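November 2020, Friday

Today I went to the open day at Harketti. Odair Trindade met us at the door and gave everyone a grey visitor badge. The bus was late, so I missed the first talk.

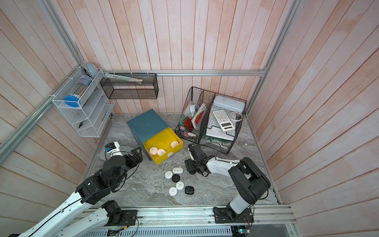

I asked him if the two arms ever hit each other. He said yes, mostly in October, and he laughed. I stood there almost 50 minutes and my feet hurt. My favourite part was the small round discs and the yellow drawer. I must write to Hywel tomorrow.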